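Kikex Malerband blau, 17 Meter auf der Rolle

Seit Juli haben wir das blaue Band von Kikex im Laden, und ich gebe zu, ich bin ein bisschen verliebt. Jahrelang habe ich zu Hause mit dem billigen Kreppband aus der Restekiste abgeklebt und mich danach über Kleberreste auf der Fensterbank geärgert. Mit dem blauen ist mir das bisher kein einziges Mal passiert!

Auf Packpapier nehme ich es inzwischen auch dauernd, zum Einteilen von Flächen, für Schnittmuster oder wenn die Kinder basteln.
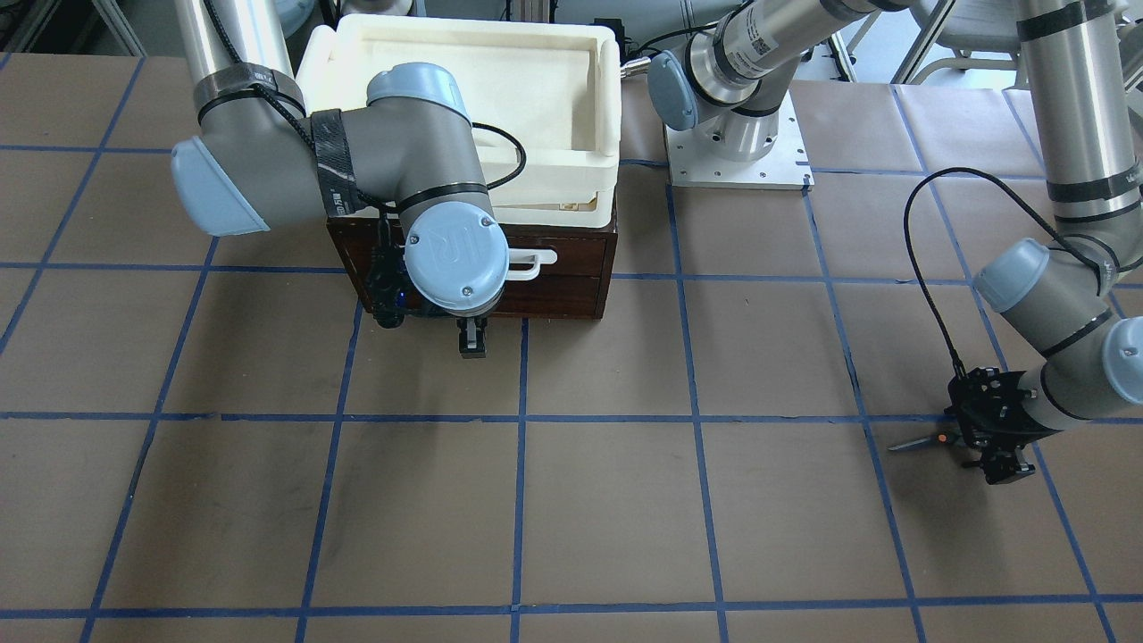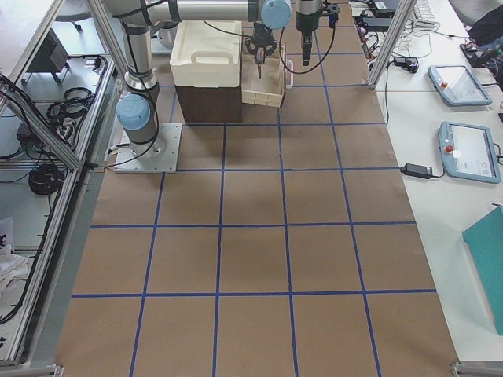 Niall McIver meint dazu, auf Papier müsse man das Band ganz locker auflegen und dürfe es beim Abrollen nicht ziehen, sonst werfe der Bogen Wellen, und zum Ablösen solle man sich richtig Zeit lassen. Stimmt, das mache ich jetzt auch so - vorher war ich immer viel zu hastig.

Wofür ich es sonst noch nehme: Türrahmen, Sockelleisten, Fensterglas, gestrichene Wände (die Farbe muss aber wirklich durchgetrocknet sein, also bitte nicht am selben Abend drüberkleben). Auf Raufaser wird die Kante nicht ganz sauber, da läuft gern mal was drunter. Ich drücke dort mit einem alten Plastikspachtel nach und streiche die Kante zuerst dünn mit der Wandfarbe, dann geht es. Und abziehen, solange die letzte Schicht noch leicht feucht ist, schön flach und langsam.

Draußen würde ich es nicht lange kleben lassen. An unserem Gartentor hing ein Streifen drei Wochen in der Sonne und ließ sich danach nur noch in Fetzen abpulen. Für außen haben wir das grüne von Gistico, das ist etwas dicker und kostet leider auch mehr.

Mit der Hand reißen geht prima, nur am Anfang der Rolle fummelt man kurz. Ich knicke das Ende immer um - alte Gewohnheit von meiner Mutter.

Lieferumfang: 3 Rollen im Pack, einzeln auf Anfrage
Farbe: Blau
Lagerung: kühl und trocken, am besten liegend
Versand: ab Lager Cenholm
Fragen zu größeren Mengen: bitte an Marion Kerr, die Kartons stehen bei ihr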